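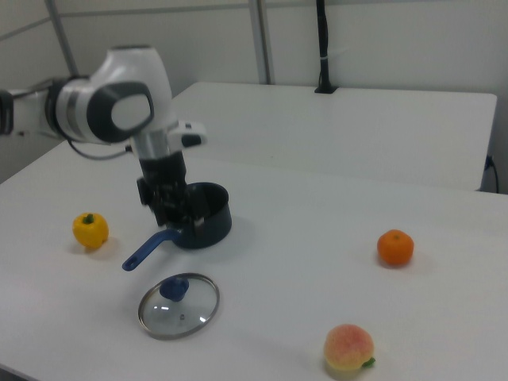 A reply under my last thread asked if dry fish food really goes stale or if that's something the pet store says to sell smaller tubs. Fair thing to ask. It goes stale. I have become an authority on this against my will.

Threads > Fishkeeping > Feeding

July 18, 2026 | Posted by cevenfishroom

1/ Last December I bought a 2,000 gram bag of Preridov sinking pellets. It was on sale. I own one tank.

2/ The tank is a 285 liter with a group of corys, a bristlenose and some tetras that have never been asked to finish a bag of anything. The people this bag is made for have a fish room, with a hose and a drain in the floor.

3/ After two weeks of feeding I put the bag on the kitchen scale. 1,991 grams. I had been rounding up, too.

4/ At that point you have a storage problem. Dry food loses its vitamins to air, light and warmth, and the fats go off. The best-by date on the bag is for a bag that's closed. Mine had been open on a shelf over the tank lights, where it was bright, damp and warm. Great spot. Very handy.

5/ Smell is the first test. Good pellets smell like a bait shop. Bad ones smell like old paint or crayons. If you can't tell, open a fresh tub and sniff them one after the other, preferably when you're not expecting company.

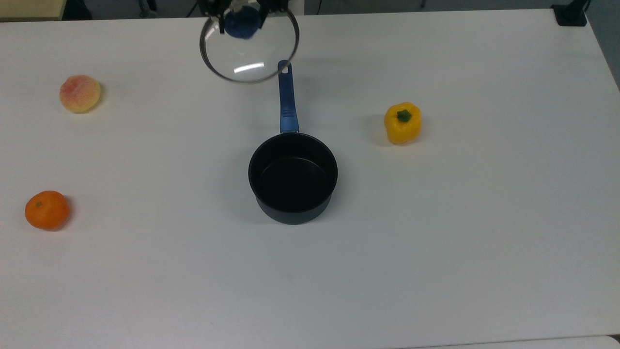 Lid, saucepan, pepper, fruit.

6/ What I do now: split the bag the day it arrives. A month's worth goes in a 300 ml jar with a rubber seal, and that's the only thing I open. Everything else goes into small freezer bags with the air pressed out – flat ones, because they stack and because round ones roll out on your foot.

7/ Freezer, yes. Dry food freezes fine. The trick is to let a bag come all the way up to room temperature before you open it. Open it cold and water condenses on the pellets, and now you've made a very slow soup.

8/ Label the bags. I can't stress this enough. Brown pellets in an unmarked bag next to the coffee is how trust gets lost in a household. Write the food, the date you opened the original bag, and the word FISH, large.

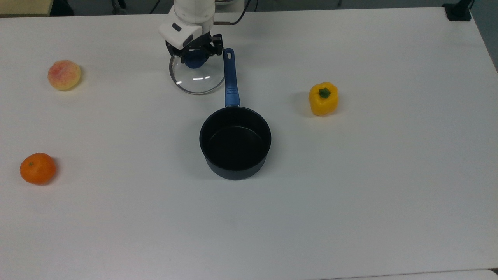
9/ Flakes are worse than pellets. They're so thin that they're nearly all surface, so the air gets at them faster. I had a big can of Alside color flake that went from red to sort of beige. The fish still ate it. The fish also eat the corner of the sponge filter, so I don't weigh their opinion heavily.

10/ A few people like to drop a silica packet in the jar. Works okay. Use one made for food, tape it to the lid, and check it hasn't split. I stopped after I shook one into the tank and spent the evening with my arm in there up to the shoulder.

11/ Don't tap food straight out of the jar over the water. Steam and splashes get in, and in a week you have a clump. Use a dry spoon. I have a spoon. It used to belong to the good set.

12/ If it's moldy or clumped, throw out the whole jar. Picking out the fuzzy ones doesn't help, the rest were in there with them. Stale with no mold won't usually hurt anyone right away, but it's poor food and I wouldn't raise fry on it.

13/ To the several people asking about the Aryee vacuum canister with the pump top: I have it, it holds a seal for maybe three days, then sighs in the night. For the price I'd get more jars.

14/ Small tubs cost more per gram. I did the math again this morning, standing at the freezer, and I'd still have come out ahead buying small, given how much of the sale bag ended up in the trash. The store has the same bag on sale again this week. I have been asked to stay out of the store.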